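Citing a celebrity weekly when the print and web dates disagree
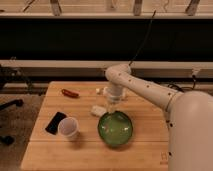 Vol. 19, No. 177

Posted by Fernandes in Periodicals and Citation

I am indexing wedding coverage from a celebrity weekly called Trilodetti for a family history of a minor titled household. The engagement story appears in the print issue with one cover date, and the web version carries a date eight days earlier. The text is nearly the same, but the web version names the church and the print version only says "a private chapel." My reference software merges the two as duplicates and keeps whichever was entered last. Which date do I cite, and can I stop the merge? I have 1,701 entries, so editing them all by hand is a last resort.

Farninent
Cite the version you read. Cover dates on weeklies are off-sale dates in many cases, so a print issue dated Friday may have been in stores the week before. The gap you describe is normal and doesn't mean either date is wrong.

For the merge, give the two records different item types: "magazine article" for print, "web page" for the other. Most duplicate checks compare title, author and year, and some also compare type. If yours ignores type, add [print] or [web] to the end of the title field and strip it at export. Put volume and issue on the print record only. Back up the file first — a merge usually can't be undone once the program is closed.

Where the two texts differ, as with the church, cite the web version for that detail and record the date you viewed it. Gossip pages get edited without notice. Save a copy.

Pendarcombe
I just use the web date for everything. Never had a complaint.

Trellis_index
The web date alone won't help a reader who only has the bound volumes. I'd follow the first reply, with one addition: check the character limit on the title field before you add tags. Mine stops at 2,000, but older versions cut off much sooner and give no warning. Test it on a handful of records, export, and compare.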